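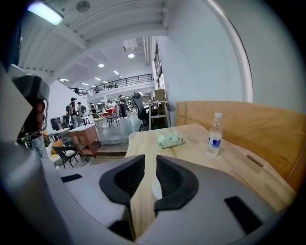
July — equipment planning, handheld grippers, second half

Ita Phelan wants one page on grippers before the quote from Asano lapses. Working through it below so the page can be short.

Current position. Two handheld units per operator, left and right, each with its marker cube. Tabletop tasks only: bottle, wipes packet, plate and food. Everything we want to add for the second half needs two hands at once, so units have to be bought in pairs. A single spare covers one side only and is no use when the other side fails. Budget line should read "pairs", not "units". Last year's sheet mixed the two and we argued over it for most of a morning.

Quantity. Asked for 8 pairs. That is six in use and two on the shelf. Could run five and one if the Julwood work slips, but then any finger replacement stops a station.

Price. Asano is at 900 per pair, cubes fitted, fingers fitted, no cable. Ní Chonaill is lower on the body and higher on everything that wears. Their fingers are sold only as a moulded set with the jaw carrier, so a torn pad means a new carrier. Have not worked out the break-even properly. It depends on pad life, and our own log is too patchy to use before May.

Consumables, to be budgeted separately from capital:
finger pads
marker cubes (faces scuff, corners lift, tracking degrades before anyone notices by eye)
cables, with strain relief this time
food, plates, wipes, bottled water

Food was going through petty cash. Put it on the project code. Set 300 for the half and review.

Cables. Not settled. A cable lying across the table is one more thing for the forearm to drag, and it limits how the table can be turned. Battery pack at the wrist adds mass in the wrong place. Asano have a belt pack as an option but won't give a run time under load — have asked twice. Leave it off the order until they do. It can be added later without changing the bodies.

Tables. No purchase. The existing pale wood tops are fine for grasping work. The cutouts near the edge should be noted in the task sheet so that small objects are kept clear of them.

Head view vs gripper view. If the head camera is to be used on every session, it has to be in this budget and not in Toltutthorpe's, as theirs closes first and they have said no more hardware. The gripper on the plate hides part of the food from above, so the head view alone is not enough for the soft-object set. Both views or neither.

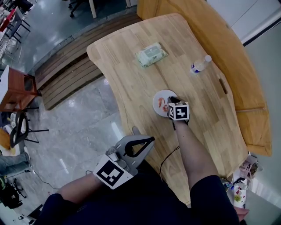 Ita Phelan: I'd sign for pairs, but 8 is hard to defend when the log shows four operators at once, at most, since the autumn. Order five pairs now, get the option price held for the rest, and put the difference into cubes and pads. Also get calibration time costed. It was free labour last time and it ate two weeks.

Fair on the log. Four is the recorded peak, though the log misses the Toltutthorpe days. Will pull their sign-in sheets before changing the number.

Calibration: add a line, hours per pair on receipt and again after any cube change. No figure yet.

To do
— ask Asano to hold the pair price on a split order
— ask Ní Chonaill whether pads can be supplied loose
— cube spares, one set per pair minimum
— Toltutthorpe sign-in sheets
— redo the sheet with capital and consumables on separate tabs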